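Week 4 Handout: Keeping Food Dry — Dehydrators and How to Get Along With Them

Welcome back, everyone. I was so pleased with the jars people brought in last week (the pickled beans went very quickly!) and I hope you've all had a chance to read through the Week 3 notes on brine, because some of what we said there about water and spoilage comes up again now. If you missed that session, Kiri Lowther has spare copies and will happily hand you one.

What drying does

Bacteria, yeasts and molds all need water to grow. When we dry a slice of apple we take away enough of that water that they can't get going, and the apple will sit quietly in a jar for months. The heat in a home dehydrator is mild, and it's there to help the water leave the food. The fan then carries the damp air off, and a machine with a weak fan will leave you with leathery edges and soggy middles however high you turn the dial.

The two kinds of machine

Stacking dehydrators are the round ones with trays that sit on top of each other. The fan is usually in the base or the lid, so the air has to travel up or down through everything. They're cheap and easy to store, but you do need to swap the trays around partway through, and I'd do it more often than the booklet tells you to.

Box dehydrators have the fan at the back and shelves that slide in like an oven's. The air blows across all the shelves at once, so they dry more evenly, and you can pull out a few shelves to make room for something bulky. They take up a good deal more counter, I'm afraid, so do measure your kitchen before you fall in love with one.

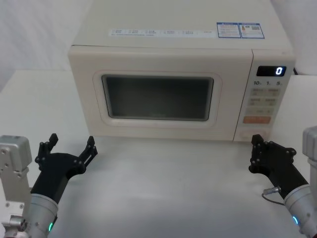
Rocío Sepúlveda

Getting the food ready

Slice evenly. I know I say this every week, but it matters more in drying than in anything else we do. A thick slice next to a thin one means one of them will be wrong when you open the door. A mandoline is lovely for this if you use the guard — please use the guard.

Apples, pears and bananas brown as they dry. It does no harm, but if you'd like them paler, give them a few minutes in water with a good squeeze of lemon juice, then pat them dry before they go on the tray. Most vegetables do better with a quick blanch first. Onions, peppers and mushrooms can go straight in, and if you're doing onions you may want to put the machine in the garage, as my whole family asked me to after the first time.

Lay everything in a single layer with a little space between the pieces. Herbs can touch, but keep the temperature low or the flavor goes.

How long, and how to tell

Sliced apples take around 8 hours in my machine, longer on a muggy day. Yours may be quite different, so keep a little notebook and write down what you dried, how thick you cut it and when you took it out. To test fruit, let a piece cool, tear it in half and squeeze. It should bend, with no beads of moisture along the tear. Vegetables should be brittle enough to snap.

Conditioning

Fruit needs one more step. Pack the cooled pieces loosely in a glass jar, about two-thirds full, put the lid on and shake it once a day for a week. If you see any damp on the inside of the glass, back into the dehydrator it goes. If you see mold, the whole jar has to be thrown out, sad as that is.

For next time

Bring a small jar of something you've dried, with a label saying what it is and how thick you sliced it. Digby Hollis and Vesna Delić are sharing the box machine on Saturday, so speak to one of them if you'd like a shelf. We'll be moving on to fruit leathers, and you'll want an apron for that.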